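June, gripper notes, started 4:40 pm

Okay, the grasp-onset labels! Wajid Mengal and I finally got the new segmenter running over the Burnton set (1,520 hand-held demos, all with the wrist view) and I'm pretty happy with it. The old rule called a grasp as soon as the finger gap dropped under a fixed width, and it kept firing on people who just fidget with the trigger between tries. The new one, which Wajid named Bite, wants the gap to stop changing while the trigger is still being squeezed. So simple, I'm a little embarrassed we spent all spring on the other one.

Checked it against the 600 demos we labeled by hand. Bite lands within 2 frames of my mark on almost 560 of them. The misses are mostly soft stuff (sponges, the rolled towel) where the gap keeps creeping after contact, so there's no clean stop to find. Wajid wants a longer window for those. I tried 12 frames and it helped the towel but smeared the hard objects, so I put it back.

Also the open-hand frames. I've been using them to zero the gap width at the start of each demo, and pad wear matters more than I figured: scuffed rims throw off the edge finder, and loose wisps at a fingertip get picked up as part of the finger. Going to mask the bottom strip and rerun overnight.

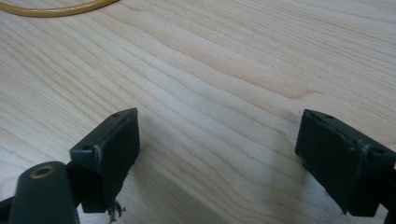 Nenotstead set goes through the same script tomorrow, old pad mask first, then the new one, and I'll paste both tables under this entry.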